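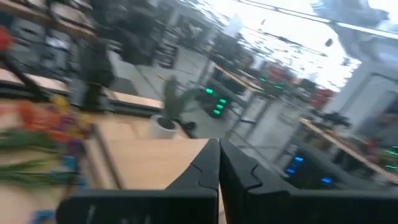
Robot Kits for Shared Workspaces
Course handout, Unit 4: Reviewing a two-arm tabletop kit
Course lead: Iulian Anghel
Bench sessions: Koen Jansen

What this unit covers

By now you have read three spec sheets and (I hope) grumbled about at least one of them. This unit is where it gets fun. We take one kit that is on offer right now, the Fimimora two-arm tabletop kit from Worico, and go through it the way a buyer should: what comes in the box, what it asks of your room, what it does well, and what you would still have to add yourself.

I like this kit a lot, and you will hear that in my voice during the lecture. Please argue with me! Last March a student talked me out of half my opinions on gripper pads in one afternoon, and the notes on pads below are much better for it.

Bring to the session: your copy of the review form, a pencil, and the Unit 3 worksheet on reach and clearance.

The kit in short

The Fimimora is sold as a set: two arms, two parallel grippers, a wrist camera for each arm, one fixed camera with its mount, and a license for the Ngui control software. The base price covers one table. A second table needs its own license, and Worico puts that on page 2 of the quote where it is easy to miss.

Figures you will need for the worksheet:

Gripper opening: up to 96 mm
Arm reach from base to fingertip: 600 mm
Recommended clear height over the table: 233 cm
Saved tasks per license: 100

The reach figure is measured with the gripper pointing straight out. With the gripper pointing down at the table, where you will have it most of the time, you get less. Work out how much less before the bench session and write it in the margin of your form. Koen will ask.

Grippers and fingers

The fingers are flat plates with a stepped notch near the tip. It's a plain shape and I think it's a very good one. The flat part gives you a steady hold on boxes, cups and pots, and the notch gives you something to work with on rims and thin stems. You can swap the fingers with one small hex key in a couple of minutes, and the software asks you to run a short open-and-close check afterward. Run it every time.

Bestetti makes a soft pad set that fits these fingers. The pads help with glass and glazed pots. They also make the fingers thicker, so the opening shrinks, and a wide pot that went in easily before may no longer fit. Compare the two setups on the same object and note both results.

The wrist camera

Students tend to love this part of the kit or fight with it for a week. A wrist camera rides along with the gripper, so the fingers are always in view, and you can see how the tips line up with the thing you are going for. That closeness is a gift on the last few inches of a reach. During a fast move, though, the picture smears, and anything you train or steer from those moments will be shaky. Slow the arm down near objects. The Ngui software has a speed zone setting for this (Motion menu, second tab), and I would turn it on before anything else.

Ask yourself while you watch the stream:

Can I tell where the gap between the fingers is at every point of the reach?
Does a bright ceiling wash out part of the view when the wrist tips up?
At what speed does the picture start to blur?

The fixed camera and what it has to see past 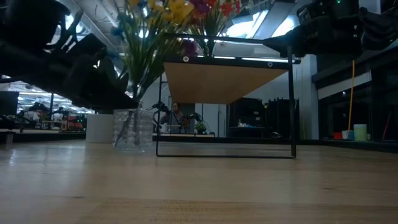

Camera placement gets one paragraph in the Worico manual and deserves a chapter. The manual tells you to aim the fixed camera at the middle of the table and tighten the mount, and that works fine with a few blocks on a bare surface. Put real things out and it changes quickly. Set the camera low, close to the tabletop, and a stand with a plywood top shows you its underside, so whatever happens on the upper face is hidden from that view. A tall bouquet of artificial flowers in a glass vase runs right up out of the top of the picture and spreads behind the stand's black rods, and an arm reaching in from the upper left puts the white container beside the vase partly in shadow. You still learn a great deal from a low view: it's lovely for judging how far a leg or a base is from the table. For anything that goes on top of a shelf, raise the mount and tilt it down. Moving it takes five minutes, plus a new calibration.

Glass is the other thing to think about. Stems show through a clear vase, and a textured surface bends them into odd shapes. If your task involves clear objects, test them early and from both kinds of camera.

Noise, room and power

The arms are quiet. The computers are louder than the arms, and I would put them under the table if the cables allow it. Leave slack in the wrist camera cable – Koen has replaced two that were pulled tight at full reach. Check your ceiling height against the figure above, and check for hanging lights too.

Bench session

Work in pairs. One person drives, the other fills in the form, then swap.

1. Move a potted plant from one side of the table to the other at normal speed.
2. Repeat with the speed zone on.
3. Place a cup on a raised shelf using only the fixed camera.
4. Repeat using only the wrist camera, then with both.
5. Change the fingers to the padded set and do step 1 again.

Write down what you saw before you discuss it with your partner. Half sentences are fine.

For next time

Write one page on whether you would buy the kit for a room you know well. Name the room, give its ceiling height, and say where both cameras would go. Sketches are welcome, and so are complaints. Iulian collects the pages at the start of Unit 5, and the padded fingers go back in Koen's drawer before you leave.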